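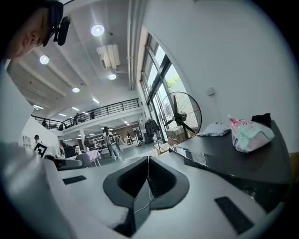
Cuvix Headwear Notes is a plain-text set of 260 entries on caps and hats, kept by Rungnapa Thepsuriya and Flora Baird. Each entry gives the style, the fabric, the maker's size and the washing advice. Color is the cap's main color only, so one like the man's goes in as `black`, and anything clipped to the side is left out. Brims are measured at the center, in millimeters.

Files

- `caps.csv`: 200 entries
- `hats.csv`: 60 entries
- `sizes.csv`: maker sizes matched to head size in centimeters

Fields left blank mean the label was missing or worn off. Sizes marked `OS` are one-size and have no row in `sizes.csv`. The Taheri wool entries were rechecked in July, and two brim widths changed.

Send fixes to Flora with the entry number.

Last updated: Sep 10, 2024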